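Workshop notebook – dispatch bench, July
Entry by Hendrik Bakker. Start 1:20 p.m.

Purpose: to clear the waste labels from the bench before the next run of outgoing parcels, and to settle how spoiled labels are to be handled from here on.

Background. The Kultgate order was printed twice after the address file was corrected. The print log shows 388 labels against 331 parcels booked with the carrier. Szabolcs Katona has confirmed the booked figure with Trimeck by telephone. The difference is to be treated as spoiled stock and is not to be reused.

Procedure followed:
Loose labels and torn pieces were brought to the middle of the bench and gone through by hand. Backing paper was kept with the labels, as separating it took too long on the last occasion. Anything with a complete barcode was looked at before it was crumpled. The blue box file stayed closed at the left of the bench throughout – its contents belong to the Győri returns and are a separate matter.

Observations. Torn labels curl and catch on one another, and flat sheets are easily lost underneath them. Working in small handfuls was slower but gave fewer dropped scraps. The upright carton against the wall carries its own label and must not be stripped.

Decisions, agreed with S. Katona:
Spoiled labels will go into a lidded bin beside the bench at the end of each print run. Reprints will be limited to 20 at a time until the Clamov template has been checked. Labels showing a customer's name are to be shredded before they go to recycling.

Outstanding: shredder bags (4 left in the cupboard), and a written note to the front office regarding the address file. The monitor on this bench may stay where it is for now.
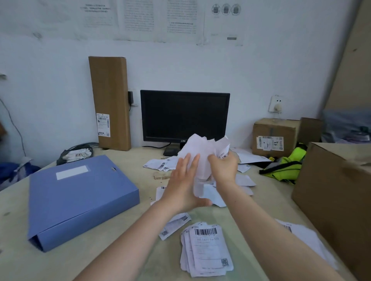
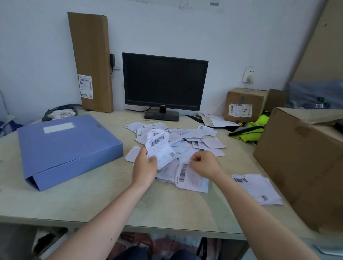
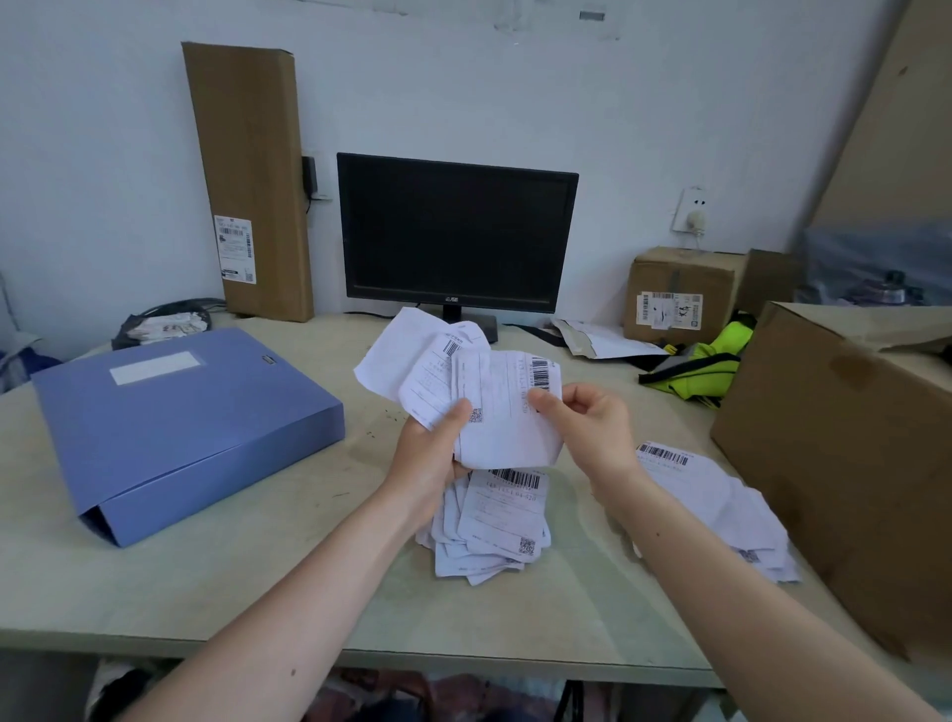 Dispatch bench, waste labels being sorted by hand. Box file at left in all three.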